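Textile de table : Ekov relève ses tarifs et resserre son catalogue

Le fabricant de linge de maison Ekov appliquera à partir d'août une nouvelle grille tarifaire à l'ensemble de ses tissus imprimés vendus au mètre. La hausse moyenne s'établit à 2 % pour les cotons et reste inférieure à ce niveau pour les mélanges coton-polyester. Les nappes confectionnées, dont le prix est fixé par les distributeurs, ne sont pas concernées à ce stade.

L'entreprise invoque le coût des pigments et celui du gaz utilisé pour la fixation des couleurs à la vapeur. Ces deux postes, indique-t-elle dans une note adressée aux revendeurs, n'avaient pas été répercutés lors de la précédente révision.

Le catalogue est revu en parallèle. Il comptera désormais 41 motifs imprimés, les références à faible rotation étant arrêtées après épuisement des stocks. Les rayures tissées et les unis sont maintenus sans changement. Les dessins végétaux, qui représentent la majeure partie des commandes en linge de table, conservent leur place, avec des fonds blancs ou écrus et un nombre de couleurs réduit par motif. Cette réduction permet de limiter les cadres nécessaires à l'impression et de raccourcir les temps de calage entre deux séries.

Selon Kornél Tóth, responsable de la production, les essais menés sur le site de Divcombe ont porté en priorité sur la tenue des teintes orangées et rouges, plus sensibles au lavage répété que les verts et les bruns. « Nous avons modifié la durée de vaporisage et la formulation du liant. La largeur de laize et le grammage ne bougent pas », précise-t-il. Les consignes d'entretien figurant sur les étiquettes seront mises à jour en conséquence, avec une température de lavage abaissée pour les fonds clairs.

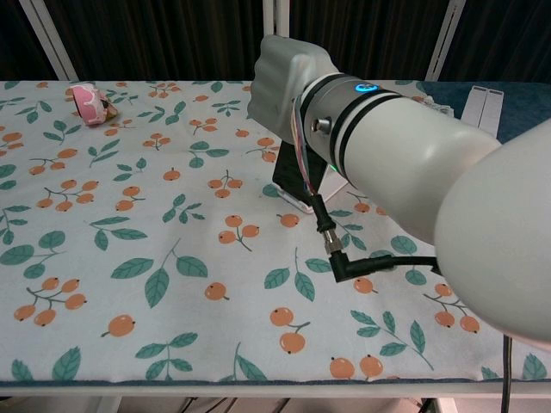 Nappe blanche à motif de baies orange, tiges brunes et feuilles vertes.

Les concurrents directs n'ont pas annoncé de mesure comparable. Pešek, qui fournit une partie des grossistes de la région, a fait savoir que ses prix resteraient inchangés jusqu'à la fin de la saison. Kosten n'a pas souhaité commenter.

Les commandes enregistrées avant l'entrée en vigueur de la grille seront facturées à l'ancien tarif, sous réserve d'une livraison dans un délai d'environ deux mois. Les échantillons des nouvelles teintes sont disponibles sur demande auprès du service commercial.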